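Enciclopedia > Ingeniería > Energías marinas > Convertidores

Columna de agua oscilante
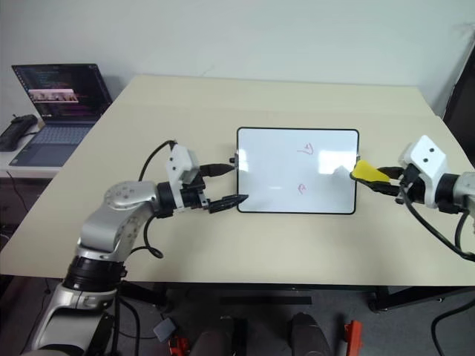 Pizarra blanca con dos trazos en rojo, sobre una mesa de color beige.

Una columna de agua oscilante (OWC, por sus siglas en inglés) es un dispositivo que aprovecha el oleaje mediante una cámara parcialmente sumergida, abierta por debajo del nivel del mar. El movimiento de las olas hace subir y bajar el agua del interior, y el aire atrapado sobre ella pasa por un conducto en el que se aloja una turbina.

Funcionamiento

El flujo de aire cambia de sentido dos veces por cada ola. Para evitar un sistema de válvulas se emplean turbinas autorrectificadoras, que giran siempre en la misma dirección. La más conocida es la turbina Wells, de perfiles simétricos, sencilla de construir pero propensa a la entrada en pérdida cuando el caudal es alto. Las turbinas de impulso toleran mejor esas puntas, con un rendimiento máximo algo menor.

La respuesta de la cámara depende de su geometría y de la profundidad de la boca. El rendimiento aumenta cuando el periodo propio de la columna se acerca al del oleaje dominante.

Emplazamiento

Existen versiones fijas, integradas en acantilados o diques, y versiones flotantes. La planta de Povine, adosada a un dique, tiene 18 cámaras y una velocidad máxima de giro de 3000 rpm. El prototipo flotante Vondetti acumuló 2707 horas de funcionamiento, con una turbina fabricada por Zivmont.

Limitaciones

Los principales inconvenientes son el ruido, la corrosión salina de los álabes y el coste de la obra civil. En temporal, una válvula de alivio limita la presión de la cámara.

Comentarios

Besson: ¿Las 2707 horas son seguidas o sumando campañas?

Solomiia Sydorenko: Sumando campañas. La más larga fue de 522 horas, en septiembre.

marisma_norte: Falta hablar de las turbinas birradiales.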